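**Velik garment collection, working meeting**
7 October 2022, Plarnville office
Chair: Ettore Fiore
Minutes: Jacobs

**1. Where we are**

Ettore opened with the count, and it's a good one: 1718 accepted demonstrations of two-handed cloth work, 110 of them new since the last meeting. Everyone was very pleased. September's backlog is cleared, and the review queue is down to 24 clips.

**2. Bedroom sessions**

We looked at stills from the bedroom set. Ettore loves how much variety we're getting out of one home (daylight, patterned bedding, piles of other cloth right next to the target!) and wants more like it. 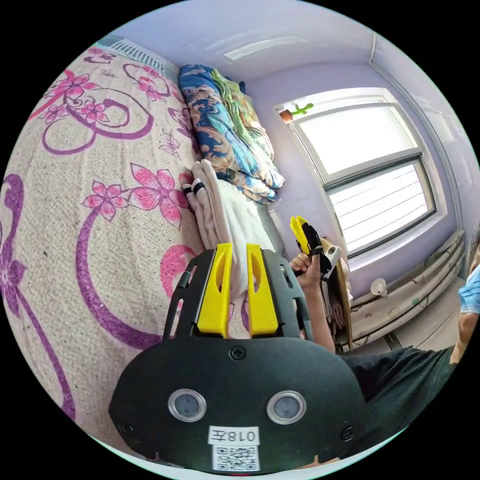 *Item 2. White cloth in the yellow fingers, 018左 in the foreground.*

Discussion went to handovers between grippers and bare fingers. Jacobs asked whether clips with a hand on the fabric should be kept. Agreed: keep them, but tag them separately so the first training run can leave them out. Ettore will write the tag into the labeling guide.

**3. Sleeves**

This took up most of the meeting, and happily so. The Vudow model does well on towels and still loses track of sleeves once they fold under the body.
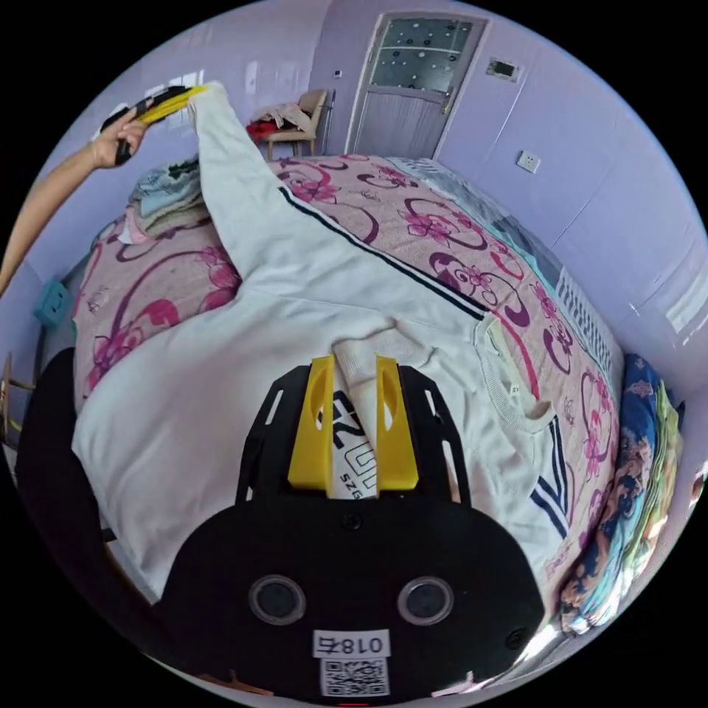
Sleeve examples need both grippers doing different jobs, and we have far too few of them. Ettore would like operators to slow down at the moment one tool takes the cuff and the other holds the body. With the sleeve pulled up and taut like it is on the white sweatshirt, the navy stripe gives a lovely clear line from the raised sleeve toward the middle, and Jacobs thinks striped garments could make checking the labels much quicker. Plain ones stay in the mix too.

Agreed: up to 20 sleeve demonstrations per session, mixed garments, starting with the next home.

**4. Actions**

- Ettore: labeling guide, new tag for hands on fabric
- Jacobs: clear the review queue, pull all striped garments into one list
- Jacobs: check that left and right unit labels match the file records
- Ettore: rerun Vudow on sleeves once the new batch is in

**5. Any other business**

Ettore asked for ideas on socks. Carried over.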